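Ticket: Dishwasher stops mid cycle, plates come out gritty
Opened by: Donnie Forsyth
Status: Open, waiting on part

Hello again, me with the Matsuda dishwasher (the Rurura model, bought from your Plollau branch). I did say I'd write everything down this time, so apologies for the length!

It started in December. I put it on the long wash after tea, went off to watch telly, and when I came back it was sitting there with the 4 light flashing and a puddle of grey water in the bottom. I switched it off at the wall, gave it a few minutes, switched it on again and it ran right through as if nothing had happened. Lovely, I thought. Two days later, same again.

What I've tried so far:

Cleaned the filter. It was fairly grim, I'll admit, and there was a bit of eggshell in the cup underneath, but getting that out made no difference to the flashing light.

Took the drain hose off and ran the garden hose through it. Clear as anything. I put it back with the loop held up high under the worktop, the way Lorna on your phone line told me to.

Ran it empty on the hottest wash with a cup of white vinegar. It got to 90 minutes and stopped. It seems to like stopping at 90 minutes, so I've started setting the kitchen timer and standing next to it like a lemon.

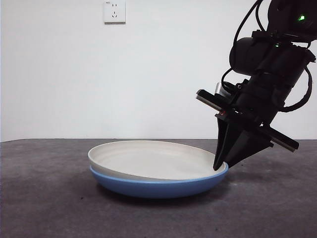 Can I keep using it on the quick wash while I wait for the part?
You can, so long as it drains fully at the end. If there's any water left in the bottom, switch it off and leave it until the new pump is in.

Right, quick wash it is then. I've done four of those since and three drained fine. The other one left a good inch of water, which I bailed out with a mug and a sponge (my back was not pleased). The top rack comes up clean but the bottom one still feels sandy when you run a finger over anything, bowls especially.

One more thing that might help. When it's trying to empty there's a hum for a bit, then a click, then the hum again but higher. On the good runs I only get the first hum. I held my phone up to the door and recorded it, and I can send that over if you tell me where!

The part Lorna ordered is the drain pump, number ending 3000. Could you check that it fits the older Rurura with the dial on the front? Mine hasn't got the buttons. I'm in most mornings if someone wants to ring.

Donnie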